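Course Handout: Reading Figure in Pale Wood Surfaces
Furniture Materials and Finishes, Unit 6
Prepared by Thibault Delorme, with revisions by Yannick Courtois
Ferrand Institute of Applied Crafts, Stesside Workshop

Purpose of the unit

Students are expected to identify the principal grain patterns found on light-colored furniture surfaces and to record them in the terms used throughout the course. Unit 5 dealt with solid boards. The present unit is concerned mainly with veneered tabletops and panels, where the face is a thin sheet of wood and the edge of the piece may tell the reader very little.

How figure arises

A growth ring seen on the end of a log is close to a circle. The same ring seen on the face of a sheet depends on the angle of the cut. Where the knife or saw passes through the rings steeply, the lines appear narrow and nearly parallel. Where it meets them at a shallow angle, the lines spread apart and may close into arches or long ovals. The arched form is called cathedral figure. Both forms can occur on one sheet, and the passage from one to the other is usually gradual.

Pale species call for more patience than oak or ash. In birch and maple the difference in color between the bands is slight – often a matter of cream against light tan – and a surface that looks plain from across the room may show a good deal of movement at close range.

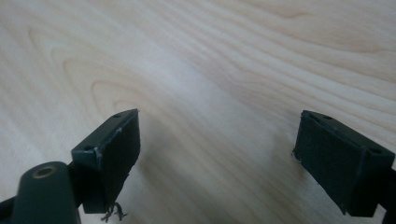

Species should be named with caution. Birch and maple are easily confused once they have been sanded and finished, and color alone is not sufficient evidence for either. In written work the entry "pale hardwood, probably birch or maple" is acceptable and will not lose credit. A firm identification must be supported by a second observation, such as the pores seen under a hand lens.

Recording a surface

Note the ground color first, then the color of the streaks. State the general direction of the grain in relation to one named edge of the piece. Mark the position of any cathedral figure on the outline sheet and show with an arrow which way the arches point. Sheen is recorded last, viewed from a low angle, using the five terms given in the Unit 2 glossary.

Practical work

Each pair will be issued a sample panel from the Purkgate set. Panel 122 has been refinished and should be compared with the older entry in the register, page 868. Allow roughly 40 minutes for the drawing. Panels are to be wiped with a dry cloth only; the Prandus cleaner kept at the sink is for benches.

Completed outline sheets go in the tray outside the Stesside office by 4:30 p.m. on the day of the session.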